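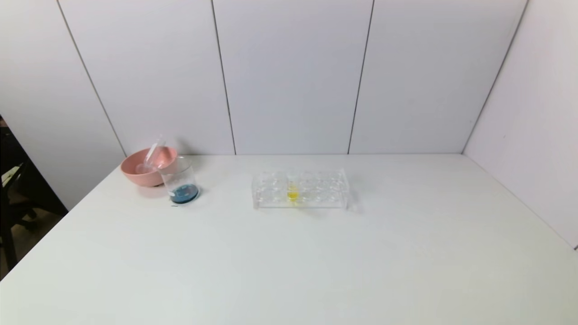
Reading the bore water at Skudatstead

September 14, 2025

The bore on our block was sunk in 1983 and the driller's log is still in the meter box. It records depth, casing diameter and standing water level. It says nothing on hardness, and the previous owners never tested for it. They replaced kettles.

I have now been testing for a full winter, using a Belhaj drop-count kit. The method is a plain EDTA titration. You buffer the sample, add the indicator, then add titrant a drop at a time until the colour goes from red to blue. The number of drops gives total hardness as calcium carbonate.

The weak point is the end of the titration. The colour passes through purple, and where you stop in the purple decides the result. I take the first drop that leaves no red at all, viewed against white in daylight. Under the warm globe in the laundry I overshot every time.

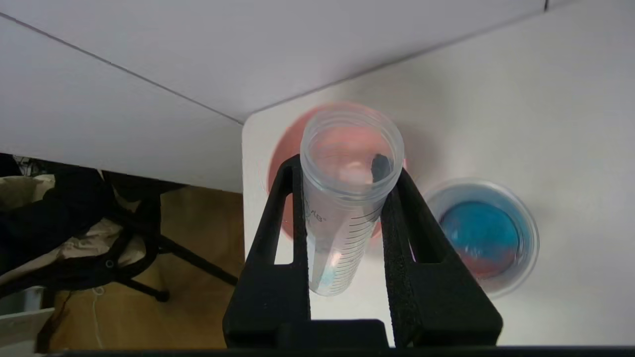
Drop size is the other source of error. A bottle held at an angle gives smaller drops than one held straight down, so the count climbs with no change in the water. Hold it vertical and squeeze slowly. I also run each sample 3 times and discard the lot if the counts don't agree.

Sampling matters as much as the chemistry. Run the tap until the pump cuts in, otherwise you are testing whatever has been sitting in the pressure tank. Rinse the bottle with the same water, fill it to the top and cap it. I sent a duplicate to the lab at Grondthorpe in winter and their figure was close enough to mine that I haven't sent another.
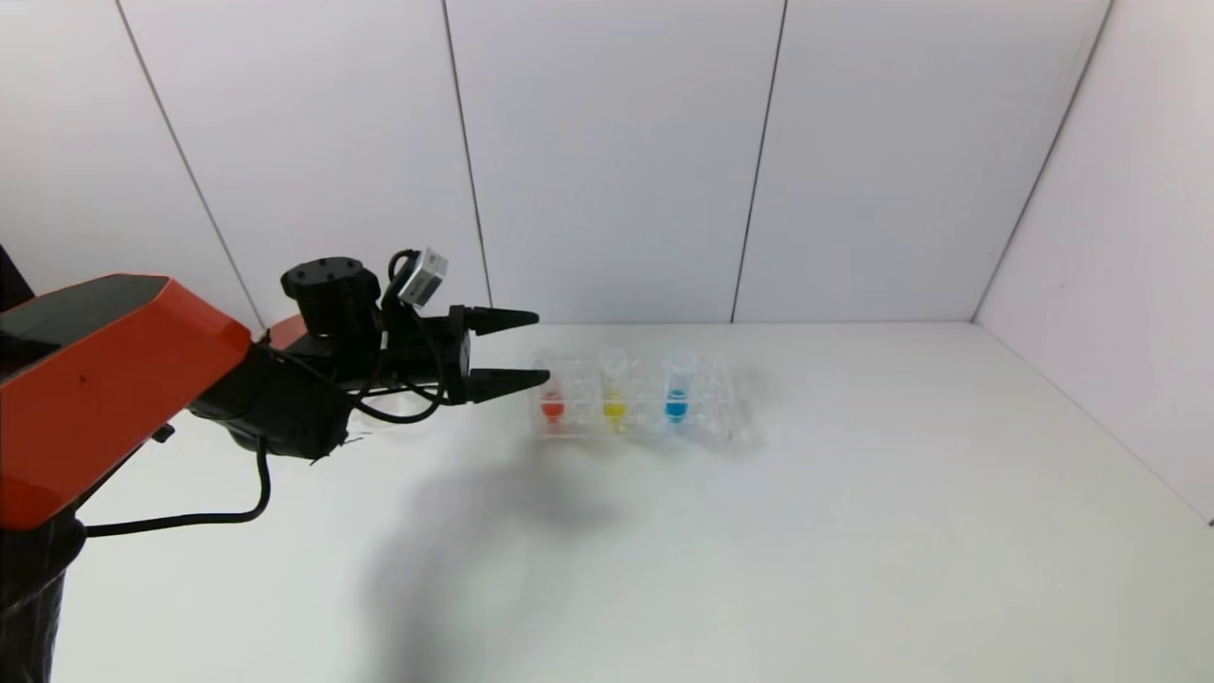

What the numbers were used for

The softener is a Starkville unit with a manual hardness dial. The installer had left it on the factory setting, which was too low – the resin was exhausted well before each regeneration. I reset it from my own readings and added an allowance for iron.

Salt use is now 4 bags a year. The kettle element has a thin film on it and no flakes. I'll repeat the series in December, when the water table is down and the garden is drawing hard, and check whether the dial needs to move again. The log in the meter box gets a new page either way, number 83 in the exercise book.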